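# Budgeting for a Set of Hand-Held Grippers
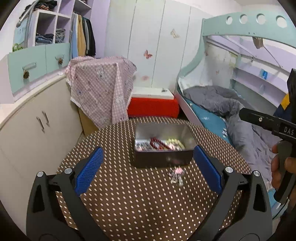 **How many grippers should a first order cover?**

Order two per operator plus one spare pair for the site. Most useful household tasks need both hands, and a crew with a single pair stops work when a screw backs out.

This page covers the planning steps we follow at Zostutton before a purchase request goes in. It assumes you are collecting demonstrations in people's homes with hand-held units and that the robot arms are already bought or are on a separate budget line. If the arms are not settled, stop here and settle them first. The jaw geometry on the hand-held tool has to match the jaw geometry on the arm.

## Step 1: Write the task list before the parts list

List the tasks by object size, smallest first. Sorting beads and bracelets into a tin on a covered table sits at the small end and asks the most of the finger pads. Folding jeans or moving a duvet sits at the large end and asks more of the jaw opening and the operator's wrist.

For each task, record:

- smallest object, in millimeters
- largest object, in millimeters
- one hand or two
- surface (bare table, tablecloth, mattress, floor)
- whether the operator stands, sits or kneels

The surface entry gets skipped a lot. Cloth moves when a pad presses down on it, and small parts settle into the folds. Sessions on cloth run longer, so they cost more operator time per usable recording.

## Step 2: Price the unit, then price the wear

The quote we got from Esano in April was 3,199 per matched pair, pads fitted, shipping not included. Daichi Tsuji asked for the same quote without pads and the difference was small enough to ignore.

Pads are the item that wears. Ours are textured, and the texture goes smooth at the tip before anything else fails. We replace a set after 50 hours of small-object work. Large soft objects are much easier on them and we have no firm figure for those.

Put these on the request as separate lines:

| Line | Item | Budget type |
|---|---|---|
| 1 | Matched gripper pairs | Capital |
| 2 | Spare pair | Capital |
| 3 | Finger pads, by the set | Consumable |
| 4 | Jaw screws and thread locker | Consumable |
| 5 | Storage cards and reader | Consumable |
| 6 | Carry case | Capital |

Finance at our site rejects mixed lines. Yours may not, but splitting them makes the second year easier to estimate.

## Step 3: Estimate operator hours

Take the number of recordings you need per task and multiply by the time for one recording, including reset. Reset means putting everything back where it started. For a tin of small parts, reset can take longer than the task.

Ilham Tazi timed the resets on the Hudosura project and got 81 seconds for a small-parts task. The recording itself was shorter than that. Budgets built on recording time alone came out far too low, and the shortfall was covered from the travel line.

Use your own timings if you have them. One afternoon with a stopwatch is enough.

## Step 4: Plan for real rooms

Homes are what the model needs, and they are harder to schedule than a lab. Bedrooms with bunk beds, wardrobes and open shelving leave limited floor area, so check the following before you confirm a visit:

1. Clear space on two sides of the work table.
2. One outlet per charger, or a power strip in the case.
3. Curtains or blinds, if direct sun reaches the table. Shiny metal containers throw glare into a wide lens.
4. Permission for everything that will be in view, including clothing and anything with a name on it.

Allow 6 weeks between the purchase request and the first home visit. Delivery takes up most of it. Use the rest for calibration and for letting each operator practice on scrap items – buttons, beads, bottle caps – so that early mistakes stay out of the data.

## Step 5: Decide what to rent

Rafferty Ruiz-Ortega looked at renting the whole set through Abubakari. Rental was cheaper for one short project and more expensive once a second was added. The contract also charged for pads at replacement price, worn or unworn, on return. Read that clause before signing.

We now buy grippers and rent lighting.

## Before you submit

- Jaw width confirmed against the arm
- Pads on their own line
- Reset time included in operator hours
- Shipping and import duty entered
- Name of the person who holds the spare pair (at our site, Elikem Dramani)

Send the request with the task list attached. Approvers ask for it anyway.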